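Swap table returns to Wuncombe community hall

WUNCOMBE — If you have a cupboard full of things that are perfectly good and perfectly unwanted, the swap table is back at the Vakmont Street hall this April, and the people behind it would dearly like you to come and have a rummage.

The idea is as simple as it was last year. You bring household odds and ends, you lay them out, and you go home with something somebody else brought. No money changes hands, and there is no rule that says you must leave with as much as you came with (plenty of us will be hoping to leave with less!). Doors open at 2 in the afternoon and the tea urn goes on a little before that.

Delali Agyeman, who started the swap after moving from a big house to a small apartment, told us she had expected a handful of neighbors the first time and was still finding chairs for people an hour later. By her reckoning about 200 items found new homes that afternoon, most of them the sort of everyday things you would never bother to sell.

"People apologize when they put down a sponge or a packet of tissues," she said. "Please don't. Those are always the first to go. I had a lovely vase sit there all day, and meanwhile two people were being terribly polite to each other over a ball of string."

Clean, usable and small enough to carry under one arm is the general rule. Kitchen bits, rope and twine, unopened paper goods, boxed items and cleaning supplies are all welcome. Clothing is better saved for the fall swap, when the long rails come out of storage, and anything with a plug should stay at home this time, as there won't be anyone on hand to test it.

The Khunthong bakery next door is sending over 100 sesame buns, and if last year is anything to go by they will be gone well before the urn runs dry. Parking behind the hall is limited to 40 cars, so do walk if you can — the path from Vumar Park comes out right by the side door, and it is a pretty stroll at this time of year.

Goods can be dropped off from 10 in the morning on the day. Tissues, a sponge and a coil of rope are the kind of thing that makes a very good start to a table, and there is always room for a few more boxes alongside them. 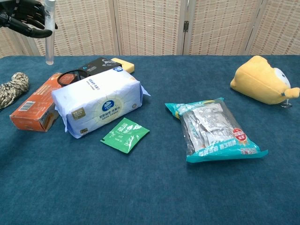
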